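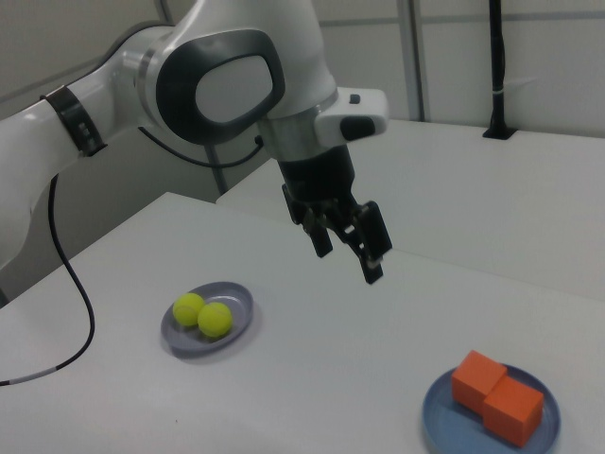
Lusier Round Plate, Raised Rim

Product reference: 2129
Supplied by: Gevau
Range: Lusier
Colours: grey-blue; dark blue

Description

The Lusier round plate is intended for use in schools, day centres, sports halls and shared kitchens. It has a flat base and a raised rim, and may be used for serving food or for keeping small items together on a table or worktop. The rim holds round objects such as fruit, balls of wool or tennis balls, two of which are shown on the grey-blue plate.

The plate is sold in two colours. The grey-blue is the paler of the two and is held in stock throughout the year. The dark blue is supplied from the same warehouse, and the two may be combined in a single order. Customers who use one colour for food and the other for activity materials are asked to state the number of each on the order form.

Use in activity rooms

Plates are frequently ordered for sorting and tabletop exercises, in which objects are moved from one plate to another. A plain, pale table is recommended for this purpose, as both colours show clearly against it. Where two tables are placed together, plates should be set down clear of the join.

Tennis balls are not included with the plates and should be ordered separately under Activity Materials. Plates which have been used with balls or other items handled on the floor should be washed before they are returned to food service.

Care and cleaning

Wash before first use. Plates may be cleaned by hand in warm water with an ordinary washing-up liquid. Abrasive pads and scouring powders should be avoided. Dry with a soft cloth and stack by colour, with no more than 40 plates to a stack.

Plates that are chipped or cracked should be withdrawn from use.

Ordering

Plates are packed in cartons of 38. Mixed cartons can be made up on request and are sent out from the Wundside depot. Part cartons are not available to account customers.

Orders for 1000 plates or more are handled by the contracts office and should be made in writing. Delivery dates for such orders are confirmed once the order has been accepted. Orders for delivery before the end of November must reach the contracts office by Monday, October 21, 2019.

Returns

Unused plates may be returned in their original carton. The delivery note must be enclosed. Goods damaged in transit should be reported to the depot before the carton is disposed of, and the carrier's label should be kept.

Contacts

Contracts office: Rüdiger Görtz
Wundside depot, deliveries and returns: Aqeel Dogar

Related items

Ngau serving tray
Lusier deep bowl
Activity Materials: tennis balls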